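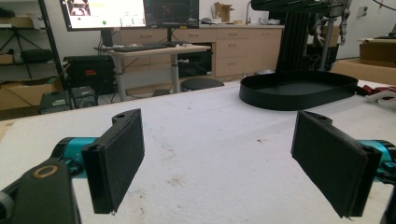 How do I get light brown stains out of a white fleece-like table cover?

Soak the cover in cool water with a little liquid detergent for 2 hours, then wash it on a gentle cycle. Skip fabric softener. Check the stains before drying, as dryer heat can set whatever is left.

Evelien Bakker
76 points

What kind of brown? Coffee and tea respond to oxygen bleach. Rust does not, and chlorine bleach makes rust worse. For rust use a remover with oxalic or citric acid, rinse twice, and wear gloves. Polyester fleece takes either one, but test a corner first.

Specks are a separate problem. Go over the dry cloth with a lint roller before it gets wet, otherwise they work down into the pile.

Wekesa Nyaga
167 points

I just flip mine over. Both sides are the same.

Dirk Boersma

Comment from Vasanthi Achari: Flipping works if there is padding underneath. On bare wood mine left a mark. Also air dry flat, or low heat only. High heat mats the pile and it never lies smooth after that.

Viewed 1,029 times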